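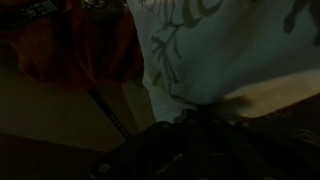

Wesby Flour Sack Towels, Set of 4: Review After Several Months in the Kitchen

Rating: 4 out of 5

I bought this set in June to replace a drawer of terry towels that had gone thin in the middle. They are white cotton with a gray print, sold folded in a paper band. I have used them every day since then for drying dishes, covering dough and wiping down produce, and I have washed them more times than I can remember.

First impressions

Out of the package they are stiff and do not absorb much. Water beads up and runs off. The label says to wash before use, and one wash is not enough. Mine needed two hot washes with no fabric softener before they dried a glass properly. If you try them straight out of the band you will think you wasted your money.

They also shrink. I lost a little in both directions, more in length than in width. They are still larger than any terry towel I own, and big enough to lay over a sheet pan of rolls. The corners no longer line up when I fold them, which bothers me less than I expected.

Drying

Good on glassware and flatware. No lint that I can see, even on wine glasses, and that was the main reason I bought them. They get wet through faster than terry, so for a full rack of dishes I go through two. They dry fast if you hang them. If you leave one in a heap on the counter it stays damp for hours and starts to smell, same as any other towel.

For pots and heavy pans I still reach for terry. These are too thin to use as a potholder, even folded over, and the package says so.

Dough and food

This is where I like them most. A floured towel lines a proofing basket well and the dough lets go without much trouble as long as you rub the flour in. I have strained yogurt through one overnight. It worked, but the weave is a bit looser than I would like and some of the solids came through at the start. Doubling it over fixed that.

I keep one for food only and wash it separately with unscented detergent. The printed side goes up, away from the food. I have no reason to think the print is a problem, I just prefer it that way.

The print

Gray line work in thin, curling strokes. On one part of the cloth there is a branching design that could be a plant or could be lettering, depending on how the towel is folded. I like that it is gray. Red or blue prints on white towels have bled on me before, and these did not, in hot water, with bleach, or in a load with other whites. It has faded slightly. The ink felt a little rough at first and softened along with the rest of the cloth.

They wrinkle badly. Mine look rumpled ten minutes after they come out of the dryer and I am not going to iron a dish towel. If you want something that hangs flat and neat from an oven handle, get a heavier weave.

Stains

Coffee and tomato came out with an overnight soak in oxygen bleach. Turmeric did not come out all the way. After a few afternoons on the line it was pale yellow, and that towel is now the one I use on the floor.

Stitching

The hems are narrow, with a single row of stitching. One of mine started to open at a corner after up to 9 weeks and I ran it through the machine myself. The others have held. There is no hanging loop, and for the price there should be.

Compared with the Atham set

I also have an older set from Atham. Those are a tighter weave, plain white, and they hold their shape better in the wash. They cost more and took even longer to become absorbent. For straining I would pick the Atham. For everyday drying there is little difference, and the Wesby towels are softer now.

Pros: no lint, large, quick to dry, print does not bleed
Cons: need washing before they work, shrink, wrinkle, thin hems, no loop

Would I buy them again? Yes, if the price stays where it was. I would like to see a set of 6, as 4 is a little short for a household that bakes and washes by hand.

Posted 12 November 2025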